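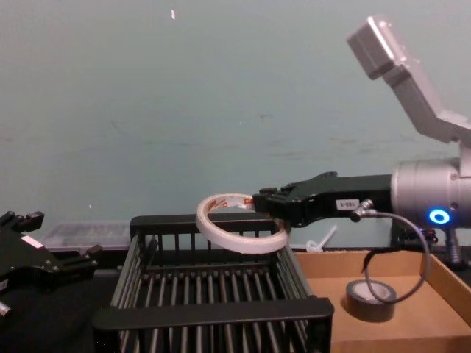

Brolto reckons the rules for working next to a robot arm should fit on one sheet of paper, or people won't read them. I don't fully agree, but I've come a long way toward that view since November, and it's a big part of why I'm writing this call.

So, here's the short version. I look after the bench safety and good practice rules at Metodov, and I'm looking for people to come and try out the new draft. You don't need to be an engineer. In fact I'd love a decent number of you to have never stood beside a robot arm in your life, because the old rules were written by people who do it all day and it shows on every page!

What's wrong with the old ones

They're long, for a start. The current book has 322 separate clauses, and a fair few of them say the same thing in slightly different words. One clause tells you to clear the bench before the arms are switched on, another (eleven pages later) tells you to do it after. There's a whole section on hair and sleeves, and hardly a word on where a cable should run when an arm is going to be reaching across it. Nothing at all on what goes in a basket or a tray between tasks, or who puts it back.

The draft is much shorter and it's organised by what you're doing at the time: setting up, starting, watching, stopping, stepping in, packing away. I think it's better. I've also read it so many times that I can't see it any more, so I need fresh eyes.

What you'd be doing

You'd come in for two sessions at our Dreltmont workshop. In the first you read the draft on your own with a pen and mark anything that's unclear, bossy or just plain odd. Then we go to the bench and you set up a simple sorting job with everyday stuff – tape, clips, small containers, that kind of thing – following the draft as written. I'll be there the whole time, and a trained operator has a hand on the stop button whenever the arms are powered.

The second session is the one I'm most keen on. We give you a handful of situations and ask what you'd do. An object gets dropped outside the work area. A cable snags. Someone walks up to ask you a question while an arm is moving. We don't mark you on it. If you look it up in the draft and can't find the answer, I've got some rewriting to do.

Please be blunt. The last round of comments was very polite and I learned almost nothing from it.

Who I'm after

Anyone 18 or over who can read the draft in English and is comfortable standing for part of the session (there are stools, and we can change the setup if standing is a problem – just tell me when you apply). Teachers, warehouse workers, nurses, cooks, retirees and students are all very welcome. If you've worked with industrial machinery, come along too, but say so in your note so I can mix up the groups.

I have 80 places. Nearly 400 people asked about the last study, so please don't be offended if you miss out. I'm keeping a list for the next one.

The practical bits

Each session runs for two and a half hours with a proper tea break. You'll be paid $80 per session, and that includes any session we have to stop early. Closed shoes are a must, and please leave scarves and dangly jewellery at home. There's parking behind the building, and the 552 bus stops at the front gate.

The sessions may be recorded so we can check where people got stuck. You can ask to be left out of the recordings and still take part, with the same pay.

The results go to the Teshome working group, which decides what goes in the final version. I'll send you the summary as well, including the comments we didn't act on and why.

How to apply

Send a short note through the contact form on the Metodov site with "bench rules" in the subject line. Tell me a bit about what you do and whether mornings or afternoons suit you. No résumé, please! Applications close March 9, 2020, and I'll answer everyone, even if it takes me a little while.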